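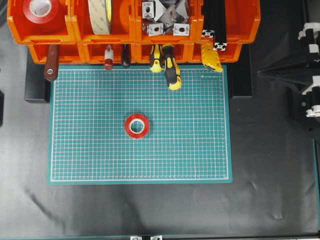 3.2 Bench layout and placement of consumables

Figure 1. Assembly bench in the Warnus layout, with cutting mat, storage rack and hanging hand tools.

The layout under study divides the bench into a working area and a storage area. The working area is defined by a green self-healing cutting mat, placed in landscape orientation so that its long edges run parallel to the rack. The printed grid gives a reference for position and angle, and the border marks the limit inside which work is done. Items set down outside the border are treated in the analysis as stored or misplaced, depending on the category of the item.

The storage area is a rack of orange plastic bins with open fronts. Each upper bin has a raised lip, so that an item can be seen and reached from the mat side but does not slide forward easily. One category of material is assigned to each upper bin. In the configuration shown in Figure 1, the order from left to right is red tape, double-sided tape, metal brackets and connectors, and black aluminum extrusion profiles. Hand tools hang along the front of the lower row with their handles toward the user.

Three features of this arrangement matter for the results in Section 4. First, the tapes occupy the left side and the structural parts the right side, which keeps rolls away from loose metal. Second, the profiles are stored standing, with their slotted ends exposed, and can be identified by cross-section. Third, brackets are stored as a pile. A user who needs a bracket with slots and not one with round holes must search by hand, and search time in this bin was accordingly higher at both sites.

The layout was installed on 30 benches, divided between the Platcombe and Prarkdale workshops. Users were given one printed page stating which category belonged in which bin. They received no further training, and the bins carried no labels during the first phase. Labels were added in August, after the period reported in this section.

3.3 Handling of tape rolls

Tape was selected for separate treatment for two reasons. It is used in nearly every assembly task, and it is the only stored material that is returned to its bin in a partly used state. A bracket leaves the bin and becomes part of the assembly. A roll leaves the bin, spends some time on the mat and is expected to come back. The interval on the mat is the point at which most placement errors begin.

We distinguish two resting positions. A roll is flat when one of its circular faces is in contact with the surface, as on the mat in Figure 1. A roll is on edge when it stands on its outer winding and its circular faces are vertical. A roll leaning against the back or side of a bin was coded as tilted and analyzed together with the on-edge group. The same coding was applied to double-sided tape, although the wider rolls of that material can also stand upright on a face with good stability.

Flat rolls are stable and stay where they are put. They also cover more of the grid and require the user to grip the outer rim from above, which is difficult when the roll is nearly finished and little height remains above the fingertips. Rolls on edge offer their whole wall, from the bore to the outer winding, and can be taken with one finger inside the hole. Their disadvantage is that they roll. On a level mat this seldom mattered, but on benches with a soft cover under the mat the surface was less even and displacement was more frequent.

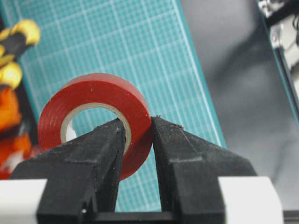 Afiq Latuheru
Research Associate, Workspace Studies, Farina

Figure 2. Roll of red electrical tape on edge. The cardboard core forms the pale ring inside the winding.

The dimensions relevant to handling can be read from the circular face. The opening is bounded by a thin cardboard core, and the winding lies between the core and the rim. The thickness of the winding falls as tape is used, while the bore stays the same. The wall therefore becomes easier to span and, at the same time, less stiff. In Figure 2 the core is narrow compared with the winding, and the wall can be treated as solid for the purposes of grip. For rolls close to the end, the core carries most of the load and may deform if pressed from the side.

Color had a smaller effect than expected. Red tape on a green mat has strong contrast, and we had assumed that rolls left on the mat would be noticed and returned. Return rates for red tape and for the pale double-sided tape did not differ in a way that could be separated from differences in use. Several users stated that they left the roll out on purpose if they expected to need it again within the same task. These cases were coded as retained, and were not counted as errors unless the roll was still on the mat when the bench was handed over.

3.4 Recorded placements

A placement was recorded each time an item was put down in a bin, on a hanging position or on the mat at handover. The data set was closed on July 30, 2025, at 4000 placements. Of these, 82 were coded as errors. An error is an item in a bin assigned to another category, an item outside both the mat border and the rack, or a roll left on the mat at handover. Hand tools hung in the wrong order were not coded, as the layout assigns the tools to the front of the lower row in general and does not fix the position of each one.

Tape rolls made up the largest group of errors. The most common case was a roll left flat on the mat, followed by red tape returned to the double-sided tape bin. The reverse exchange was rare. We attribute this to the width of the double-sided rolls, which makes the neighboring bin an awkward fit when a large roll is already in it. Profiles were almost never misplaced. Their length rules out most other positions on the rack, and a profile left on the mat blocks the next task.

Errors in the bracket bin are probably underreported. A bracket of the wrong type within the correct bin counts as a correct placement under the present coding, and the pile was not sorted or inspected between sessions. A finer division of this bin is considered in Section 5.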